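Ristberg two-finger gripper, after 4 months. Two stars, might be three if they fix the firmware

Bought two of these for our packing bench, one per arm. Left one has been the problem. Writing this fast between runs so excuse the typing.

Short version. It's a decent gripper that drops things when the power dips and doesn't tell you. For us that's a safety matter. If your arm never goes over a person's hands or feet you may not care.

What we do with it: foam blocks and wood blocks in and out of cardboard boxes, all day. Nothing weighs much. Mixed sizes, soft stuff next to hard stuff, which is why I wanted force control in the first place. Jobs like that are what the Ristberg page says it's good at.

Unboxing and mounting was fine. Adapter ring fit first try, cable long enough. Manual is 18 pages and 4 of them are about the fault codes, remember that for later. Dušan Golob had the first one moving before lunch.

First month, no complaints. Grip on foam is really good, better than the Pukum we had before, which used to chew the corners off. Quiet too. Finger pads wear evenly.

Then the drops started. Arm lifts a wood block, gets partway to the box, fingers let go. No alarm, no fault code, controller still says "holding". First time we figured bad grasp. Second time same. Third one landed on Vlasta Leka's foot. She was fine, safety shoes, but she was standing there because the screen said the part was held.

Spent a week on it. Swapped the cable, swapped the pads, swapped left gripper to right arm. The fault followed the gripper. Logged supply voltage overnight and there it was, a dip of 300 milliseconds whenever our compressor kicked in at the other end of the line. Right gripper rides through it. Left one resets, opens a little on restart, then reports the last state it remembers. So it says holding when it's holding nothing.

Opening on restart is the part I can't get past. A gripper should stay shut when it loses its brain. Our old Pukum did, ugly as it was.

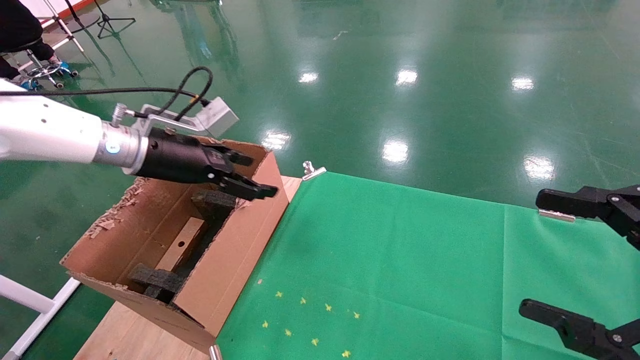
Other thing, and it's related. When it comes back from a reset it forgets the force limit and goes to the default, 130 newtons. We run well under that. So the next grasp after a dip is a full squeeze. Foam gets flattened, cardboard gets torn if a finger catches the wall. Binned a lot of boxes before we put the two together. Teodora Zupan spotted it in the logs, I'd been blaming the box supplier and had already sent them a pretty rude email. Sorry to them.

And think about a hand in there instead of cardboard. We have a rule now, no reaching in until the arm is parked and the drive is off, screen or no screen. Should of had it from day one.

Support. Opened a ticket in June. First answer was a link to the manual (the fault code pages, which don't help when there's no fault code). Second answer asked me to check the cable. Third time I sent the voltage log and a video and got a person, Gorazd Dumitrescu, who was good. He called back the same day and agreed the restart behavior is wrong. Said the left unit has an older board. Replacement offered, but no date for the firmware, and when I asked if other customers with the old board were getting told he said he'd pass it on. Not good enough for a thing that can let go over somebody.

What we did in the meantime:

- separate power supply for both grippers, off the compressor circuit
- small script that checks finger position against what it should be for the part, stops the arm if they don't match
- force limit gets re-sent before every single grasp, costs a bit of cycle time, don't care
- slower travel

No drops since. But that's us doing their job.

Krešimir Živković on the other line runs the Urus and swears by it. Costs more, heavier, and you need the Okafor plate to mount it on our arms. He pulled the plug on his mid lift to show me and it held. I'm jealous.

Good: grip on soft parts, noise, easy mounting, pads are cheap

Bad: opens on restart, lies about it after, forgets force limit, slow support till you get past the first two people

Would I buy again? Not until the firmware is out and I've tested it myself. If you already own one check teh board revision, it's on the sticker under the cable cover, ours says B on the bad one and D on the good one. Then cut the power with something light in the fingers and nobody near it, and see what it does. Takes five minutes.

Will update when the replacement shows up.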